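Master key systems are oversold to small buildings

Most small commercial buildings do not need a master key system, and many that have one would be safer without it. I say this after several years of writing door hardware schedules for offices, clinics and light industrial units in Prunumton, where the three-level master system has become the default on any job with more than a handful of doors.

The mechanical argument is simple. A pin tumbler cylinder that answers to one key has one shear line per chamber. To make it answer to a second key, the locksmith adds a master wafer to some or all of the chambers. Each added wafer creates another height at which that chamber will clear. The cylinder then opens to the change key, to the master key, and to a set of combinations that were never cut for anyone. On a two-level system with wafers in 4 chambers, that is already more possible keys than the owner asked for. A third level makes it worse.

The extra combinations also make the cylinder easier to pick. Manufacturers offset this with sidebars, restricted keyways and spool pins, and those features work. They also cost money, and they are the first items removed when a quote comes back high. What remains is a plain cylinder on a common keyway with more wafers than it should have. 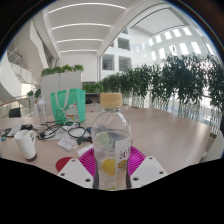 The second problem is what happens when the top key is lost. In the Gallegos building, a two-story office block with 70 cylinders on one grand master, a lost key in October meant every cylinder had to be repinned and every tenant issued new keys. The owner had been told at handover that the system would reduce key costs. It did, until the first loss. Had each tenant suite been keyed alike on its own, with a separate key for the common doors, the work would have been limited to 7 cylinders.

The usual reply is that the fire department, the cleaning crew and the building manager all need access, and that a ring of keys is slow. A lockbox at the main entrance handles the fire department in most districts. The cleaning crew seldom needs the electrical room or the records room, yet in many buildings it holds a key that opens both. As for the manager, a ring with one marked key per suite is a small burden. Inconvenience for one employee is a weak reason to change the pinning of every door.

Electronic cylinders are offered as the answer, and for larger sites I agree with that. The Altum retrofit cylinder fits a standard mortise prep, and a lost credential is deleted at the software in a minute. The battery schedule is the weak point. If no person is assigned to it, the building ends up depending on the mechanical override, and the override is often keyed to the old master.

Large campuses are a different case. The Grustden hospital site could not run without a hierarchy, and it has a key office with written records and cylinders on a restricted keyway. Those are the conditions that make a master system reasonable. A building that keeps its spare keys in a desk drawer does not meet them.

My preference is for suppliers to quote both layouts, keyed alike by suite and fully mastered, and to state the rekeying cost after a lost top key on the same page. Few quotes I have reviewed include that figure. Owners should ask for it before they sign the keying schedule.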